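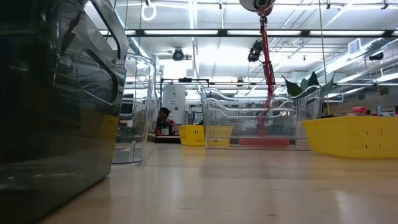
Client wants the whole brand story on the box. All of it.

Forum: Packaging and Labels
Started 12th January

kerningbird
I've got a cracker company called Flikholm. Good crackers, seeds in them, family recipe, the usual. I did the name lockup and the front of the box in the fall and everyone was happy. Now we're on the back panel and they've sent me the brand story, which is 419 words long. It starts with the grandparents leaving Otitz. The crackers don't appear until paragraph four.

I quoted this as "short brand blurb, client supplied." I have tried setting the whole thing and it fits if you go small enough that only the grandparents' generation of ants could read it. They say people love a story and they want it intact. Print run is 3000 boxes, so it isn't a mockup they can shrug off later.

Do I fight this, or set it tiny and cash the check?

slugline_sam
Fight it. People read the back of a box while the kettle boils. Sixty words, tops. Put the rest on the website where it can be ignored in comfort.

mossandmargin
I'm going to be the annoying one. What does the story say after paragraph four? I've seen plenty of designers cut client copy down to "Made with love since forever" and call it editing. If the bit about leaving Otitz is good, it's the only thing on that box a competitor can't copy.

kerningbird
It's decent, to be fair. There's an oven that had to be left behind and a long argument over rye. Then it goes into their values for a while and everybody is passionate.

mossandmargin
Then cut the values and keep the oven. You're welcome.

slugline_sam
Keep the oven, fine, but it still has to be short. I stand by sixty.

dieline_dan
Before anyone writes a word: do you have the ingredients, nutrition panel, bar code and storage line placed? Those go first. I did a soup carton once where the story was approved by four people before anyone noticed the bar code had nowhere to live. It ended up on the bottom. The store was thrilled.

kerningbird
Nutrition's on the side panel. Bar code and storage line are on the back with the story, plus a window, because they also want a window. The window was added on Friday.

dieline_dan
Of course there's a window.

paperweight22
What's the window for if the crackers are in a bag inside the box? Are people going to look at a bag?

kerningbird
The bag is clear. So they'd look through the window, through the bag, at some crackers. I've pointed out that they'd be looking at crumbs by the time it's been on a truck. They said "rustic."

paperweight22
I did a window for Pretorius (the tea, not the hardware store) and half the budget went into the film. Everyone approved it on screen, where the window is a nice rectangle with a photo of tea in it. Then we got a real sample and the tea was gray. Client took it personally. Get a physical sample from the printer before you promise anything.

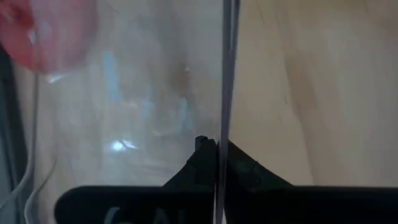 Windows are sold on color, and color is the first thing they take away. I'd tell Flikholm to hold a piece of clear plastic over one of their own crackers under the office lights, covering half of it, and look at the two halves side by side. Warm tan wood turns a blurry, washed-out grayish white when you look at it through a clear sheet up close, and right past the edge it's back to being tan with all its grain. A toasted cracker is more or less the same color as a table. The cut edge picks up a bright little line too, so if the film shows at the side of the window you've drawn a highlight around the dullest part of the box. None of this shows up in the PDF.

slugline_sam
Good post, but I think you're overselling it. Film lying flat right against the product is a lot kinder than plastic held up near your face. Loads of pasta boxes have windows and the pasta looks like pasta.

paperweight22
Pasta is one color and everyone already knows what it looks like. Crackers with seeds are all detail. I'm not saying never, I'm saying sample first.

slugline_sam
Okay, sample first I can live with.

mossandmargin
Can I bring this back to the words? If the window goes, the story has room. That's your trade. "You can have the window or you can have Otitz." Let them choose and it stops being you against them.

kerningbird
That's sneaky and I like it. My worry is they'll say "both, smaller."

dieline_dan
They will say both, smaller. Have a version ready that shows both, smaller. Print it at actual size, fold it, stick it on a shelf and stand where a shopper would stand. Don't email it. On an email they zoom in and tell you it reads fine.

kerningbird
Has anyone used Vomach for short-run cartons? They're who the client picked, on price. I asked for a minimum type size and got back a brochure.

dieline_dan
Used them twice. Print was good, gluing was fine, communication was by brochure. Call, don't write. Ask for whoever runs prepress and ask about reversed-out type in particular, because their blacks spread a bit.

inkstain_annex
I had the opposite with Vomach: lovely on the phone, and the first batch came back with a crease through the logo. They reran it for free, so no grudge, but build in a week.
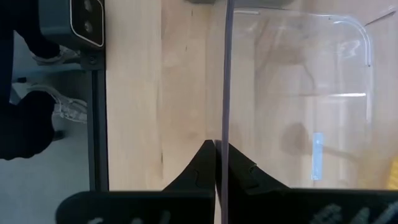

Update from kerningbird, page 2

Had the meeting. I brought three folded boxes: full story, full story plus window, and a 200-word cut with the oven, the rye argument and no values. I put them on the shelf in their kitchen and said nothing, which for me is a lot.

They liked the short one. Then they asked if the values could go inside the lid.

mossandmargin
Inside the lid is a perfectly good home for values.

slugline_sam
200 is still too long.

dieline_dan
Does the lid get printed on the inside in the Vomach quote? That's a second pass.

kerningbird
It does not. Calling them in the morning. The window is "on hold until spring," so I'm leaving the layer in the file and locking it.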